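Início | Caderno | Projetos | Arquivo | Contato

25 mar 2019

Começo por uma boa notícia, que bem precisávamos: o conjunto Trarik chegou hoje a 1.907 demonstrações aproveitáveis! Fizemos 60 só nesta sessão, e deitei fora 12 em que a mão ia depressa demais e a trajetória saía aos saltos (a culpa foi minha, tinha tomado café a mais).

Continuo a achar que convém variar mais o sítio onde gravamos. O Hindby aprende depressa o fundo e depois, noutra sala, fica perdido – foi o que vimos com a versão 2, que na bancada do Illow parecia um encanto. Por isso viemos para o espaço grande, com gente ao fundo e luz de teto. Quem pegar nisto a seguir, por favor, feche os dedos devagar e conte até três antes de levantar.

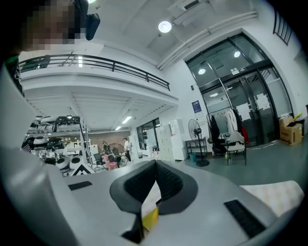 Pinça de mão, peça amarela em baixo, entre os dedos. Ao fundo, as portas de vidro.

Falta rever as etiquetas e passar tudo para o Shehu, com calma. Gostava de ter o primeiro treino completo antes de junho.

Comentários

rede_velha: E as malhas pretas dos dedos, aguentam bem tantas horas?

bancada3: Boa! Guardem as 12 más, dão jeito para testar o filtro.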